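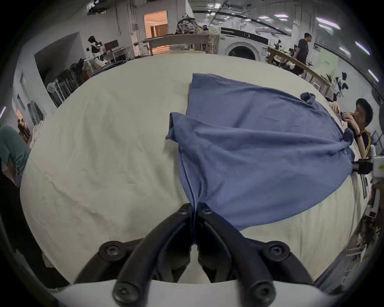

How much does a cotton bed sheet shrink in the wash?

An untreated cotton sheet commonly loses between 3 and 6 percent of its length over the first several hot washes, with most of the loss in the first one, and usually less across the width.

Home Local Business Public Services Weather Archive

Joltdale tightens shrinkage limit for public linen

7 July 2018
Business desk

The Joltdale purchasing office has lowered the shrinkage it will accept in bed linen bought with public money. Under the new specification, a flat or fitted sheet may lose no more than 3 percent of its length after the reference wash. The old limit was 6 percent. The change applies to all new orders for the town's hospital, its two residential care homes and the emergency shelter store. Linen already in service is not affected and will be replaced on the normal schedule.

The decision follows a check of stock that began in March, after wards at the hospital reported fitted sheets pulling off the corners of mattresses. The sheets had been bought to the correct finished size and had passed the inspection made on delivery. That inspection measured them unwashed.

The purchasing office drew 1471 sheets from the stores and had them washed, dried and measured at the central laundry. Of these, 1374 were within the old limit. The remainder had shrunk by more than 6 percent in length and have been withdrawn from bed use. Most will be cut down for draw sheets and cot linen, and a small number with weak hems will go to rag.

The report on the check does not blame a single cause. It lists fabric tension during finishing, dryer temperature and the way the sheets were cut as contributing factors, and says they could not be fully separated with the records available. Delivery notes for the oldest batches had been filed by invoice and not by fabric lot, so some sheets could be traced to a supplier but not to a production run.

Woven cotton shrinks mainly because it is stretched while being made. Warp yarns run the length of the cloth and are kept under tension on the loom. They are put under tension again as the cloth is bleached, dyed and dried in continuous machines. When the finished cloth is wetted without load, the fibers swell, the yarns take a more curved path over and under one another, and the cloth becomes shorter. Some of the strain is released in the first wash. The rest comes out over later cycles, faster if the linen is tumble dried.

Manufacturers reduce the effect by compressive shrinking, in which damp cloth is fed onto a thick rubber belt and pressed together lengthwise as the belt contracts. The process adds cost in two ways: the machine time itself, and the fact that a given length of loom cloth yields fewer meters of finished goods. Sheets sold at the low end of the institutional market often receive a light treatment or none. A blend of cotton and polyester shrinks less, and the report notes that blended sheets from the same stores gave no readings above the old limit.

Three suppliers hold current agreements with the office. Cevau, which supplies the hospital, has told buyers that its standard ward sheet will meet the new limit without a change in price. Stokier, which supplies fitted sheets to the care homes, has asked for a transition period to use up cloth that is already woven. The mill Lukáč, which weaves the heavier shelter sheet, will add a compressive finish and expects a price increase on the next order. The office did not say how large the increase would be.

Stokier's request has been granted in part. Cloth that was woven before the specification was published may still be delivered if it is cut oversize, so that the sheet reaches the nominal size after the reference wash. Such sheets must carry a separate laundry mark. The laundry had objected to a mixed stock on the ground that oversize sheets fold to a different thickness and can jam the stacker, and the separate mark is meant to let them be folded as their own run.
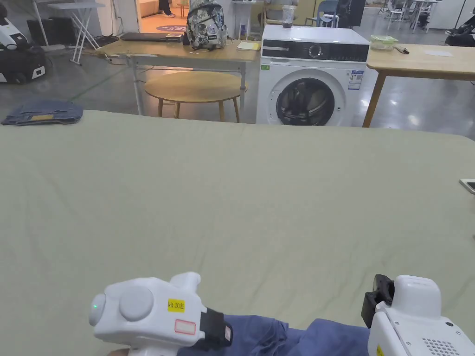 Measurement has also been rewritten, and this part of the specification is longer than the limit itself. Each sample is marked before washing with pairs of points in indelible ink, set well in from the hems, and the distance between the points is taken again after the sheet has been dried and left to rest. The cloth is laid on a flat table larger than the measured area and is smoothed by hand without being pulled. Soft creases such as those in the sage-green fabric, in the middle and along the right side, take up length and would make the reading too small, but pulling them out by force stretches the cloth and gives a reading that is too large. The specification allows a light weight at each end of the ruler and nothing else. If a crease cannot be smoothed out by hand, the sheet is dampened, dried flat and measured again.

Pairs of points are set at the center and toward both sides, in length and in width. The mean of the length readings decides whether the sheet passes. Width is recorded but has no limit, except for fitted sheets, where a sheet that is too narrow will not tuck under the mattress. For those the 3 percent limit applies in both directions.

The reference wash is the program the laundry already uses for hospital linen, followed by tumble drying to the normal setting. An earlier draft called for line drying, which is easier to repeat from one laboratory to another. It was dropped after the laundry pointed out that no public linen in Joltdale is dried that way and that line-dried samples would pass more easily than the same sheets in service. The samples go through the full program more than once before the final measurement – the draft had asked for a single cycle – and are not ironed at any point. Flatwork ironers pull the cloth lengthwise and hide part of the shrinkage until the next wash.

Samples will be taken by fabric lot. Suppliers must print the lot on each bale label, and the stores will keep the labels on file for the service life of the linen. If the samples from a lot fail, further samples are drawn from the same lot. If those also fail, the lot is returned at the supplier's expense. The office may waive the return if the sheets can be used on a smaller mattress, in which case the price is adjusted.

The laundry has made one change of its own. Dryer loads of pure cotton are now stopped on residual moisture and no longer on a timer. The timer had been set for the slowest-drying load of the day, which meant that lighter loads were tumbled for some time after they were dry. Overdrying does not remove much additional water, but the mechanical action continues to tighten the weave and wears the surface of the yarn. The laundry expects a small saving in gas and will report on it when it has a full winter of readings.

Towels, gowns and blankets are outside the specification. Terry towels shrink more than sheeting and vary more from piece to piece, and size matters less in use. Patient gowns are bought under a regional agreement that Joltdale cannot alter alone. The purchasing office has sent its measuring procedure to the other buyers in that agreement for comment.

Households are not covered either, but the office has received enough questions about the report to add a note for the public. It advises checking the label for the words "finished size" or "size after washing," since makers use both and they do not mean the same thing. Where neither appears, a fitted cotton sheet should be bought with some spare depth in the pocket. A sheet that has already shrunk can sometimes be eased by drying it flat under light tension, though the gain is usually lost at the next hot wash.

The full specification and the test report can be read at the purchasing office during opening hours. Suppliers who wish to be added to the bidders' list must send a marked and washed sample with their application, together with an unwashed one from the same lot.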